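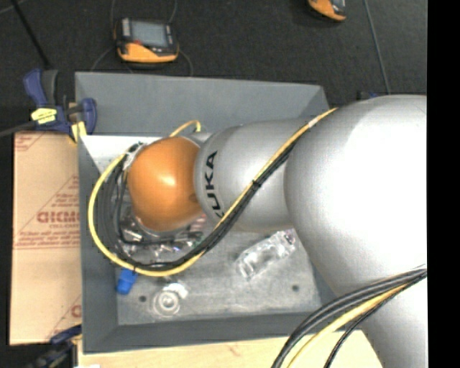

Quel volume de bac gris faut-il prévoir pour trier les bouteilles en plastique transparent d'un petit immeuble ?
Un bac de 81 litres par palier suffit si les bouteilles sont écrasées et le bac vidé 2 fois par semaine.

skouris_p
Posté le 31 juillet 2025
81 litres, d'accord, mais écrasées comment ? À plat, ou dans le sens de la longueur avec le bouchon revissé ? Le volume final n'est pas le même.

Maritza Taipe
Dans la longueur, bouchon revissé. À plat, elles partent avec le papier au tri mécanique. Consigne reçue de notre collecteur en avril.

grirkberg
Pas d'accord. Ça dépend du centre. Le nôtre demande des bouteilles non écrasées. Vérifier localement avant d'afficher quoi que ce soit.

Maritza Taipe
Admis. Je parlais pour chez nous.

arnulfo.t
Autre point : la forme. Prenez un bac à parois inclinées – l'angle droit retient les petits objets ronds, bouchons et couvercles, et on finit par les décoller à la main. Fond lisse, sans nervures.

skouris_p
Et le carton ?

arnulfo.t
À part, debout contre le bac. Jamais dedans.

grirkberg
Debout, il tombe dans le passage. Un second bac, ou une sangle au mur.

Sumaiya A.
Fond gris clair rayé et taché chez nous après un an. Aucun effet sur l'usage. Rinçage à l'eau tiède, pas d'éponge abrasive.

skouris_p
Noté. Je pars sur le 81 litres et j'appelle le centre lundi pour l'écrasement.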